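2 min read

Prida School Meals Project - progress report to the Skirnberg Fund
2022-03-09

The project now serves lunch at 4 schools in the Vodska district. The last of them joined in March, after the plumbing work in its kitchen was signed off. All the kitchens cook on site, and the central store in Prida sends out dry goods once a week.

Meals. We served 3504 lunches in the reporting period. Take-up at the three original schools stands at 70 percent of enrolled children. We don't have a usable figure for the new school yet and will include one in the next report.

Menu. The cooks are working from a rotation of eight main dishes. Lentil stew and baked pasta come back with the least waste. The fish dish did poorly with the younger classes and has been dropped until we find a milder recipe. Vegetables go out on a small side plate before the main course. The cooks asked for this change, and plate waste from that course has been lower at two schools and the same at the third.

Supplies. Montecinos remains our supplier for fresh produce. Two deliveries came in short on carrots and onions, and the supplier credited us for both. Cooking oil went up in price again. We covered the difference from the transport line, where we had money left over after combining two of the routes. No change to the total budget is requested.

Equipment. The second-hand oven bought for the new kitchen needed a door seal and a thermostat, both now fitted. The dishwasher at the largest school is near the end of its life - we have a quote for repair and are waiting on one for replacement. We would like to discuss this with the Fund before the next payment.

Staffing. One cook's position is open. Cover is coming from the central store, which slows down packing on delivery days. Food safety training is complete for everyone else.

Next period. We plan to fill the open position, settle the dishwasher question, and run a short survey of parents at all the schools. The survey will ask about portion size, allergies and the price of the paid meals.

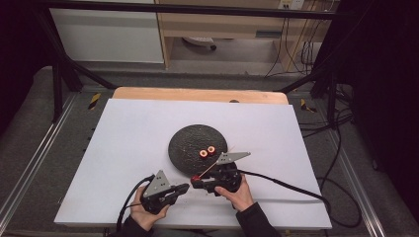 Comment from the Skirnberg Fund: Thank you, the report is accepted. Please send both dishwasher quotes together when you have them, and add a question to the parent survey on why some children still bring lunch from home. The use of the transport line for cooking oil is fine for this period.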